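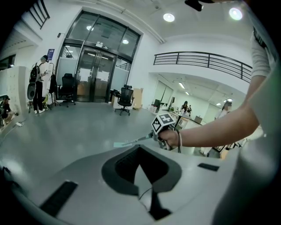
*El vestíbulo, con el perchero junto a la pared y las dos sillas de malla delante de la puerta de cristal.*

## El vestíbulo de Clundcombe: pequeñas reglas para un espacio de todos

Estimados compañeros y compañeras:

En el boletín pasado les prometí escribir sobre el vestíbulo, y ahora cumplo la promesa. Muchas personas entran cada día por la puerta de cristal y es el primer lugar que ven los visitantes. Por eso deseo que lo cuidemos un poco más. Pido disculpas si alguna frase no suena muy natural; Raed Bataineh ha leído el texto y me ha corregido las preposiciones, pero los errores que quedan son míos.

**Las sillas.** Las sillas negras con ruedas pertenecen a las mesas de trabajo y viajan con mucha facilidad. Pueden llevarlas al vestíbulo para una espera corta, y al terminar les ruego devolverlas a su mesa. Delante de la puerta debe quedar siempre un paso libre, del ancho de las dos hojas. La semana en que vino el inspector de Lestgate tuvimos que mover sillas con prisa y fue un momento incómodo para todos.

**El perchero.** El perchero negro de la pared izquierda es para abrigos y chaquetas del día. En invierno se llena y en verano casi lo olvidamos, y así se quedan prendas durante meses. Desde julio aplicamos la regla siguiente: la prenda que pasa más de seis noches colgada va al armario de objetos perdidos, donde Ji-hoon Choo la guarda con una etiqueta. Para recuperarla basta escribirle o llamar a la extensión 379. Las mochilas pesan demasiado para la barra, mejor llevarlas hasta el sitio de cada uno.

**Los cables.** El suelo gris es bonito y brilla mucho, pero un cable suelto se convierte enseguida en un tropiezo. Si necesitan corriente lejos de un enchufe, pidan una canaleta de goma en el almacén. Cada canaleta lleva un número y se anota en la hoja de la puerta. La número 189 no ha vuelto desde la primavera; quien la encuentre, por favor, que la deje allí sin ninguna explicación, no vamos a preguntar.

**Cajas y muebles bajos.** Los paquetes que llegan de Cesard se reciben por la mañana, hasta las 11:30, y deben salir del vestíbulo antes de la comida. Los muebles bajos que no tienen un lugar fijo los vamos a revisar uno por uno. Si alguno es de su equipo, escriban el nombre del equipo en un papel y péguenlo en la parte superior.

**Limpieza.** La máquina de pulir pasa por el suelo a partir de las 19:00. Necesita la superficie despejada, también debajo del perchero y a lo largo del tabique blanco. Quien trabaja hasta tarde puede seguir en su mesa sin problema, solamente le pedimos no cruzar mientras el suelo se seca.

Hemos recibido también una propuesta para comprar un banco y dejar las sillas en su sitio para siempre. El presupuesto es de 927 euros con el transporte incluido. A mí me parece caro, a Ji-hoon le parece razonable, y me gustaría conocer la opinión de ustedes antes de contestar al proveedor. Pueden responder a este boletín o dejar una nota en el buzón interno, junto a la sala Sun.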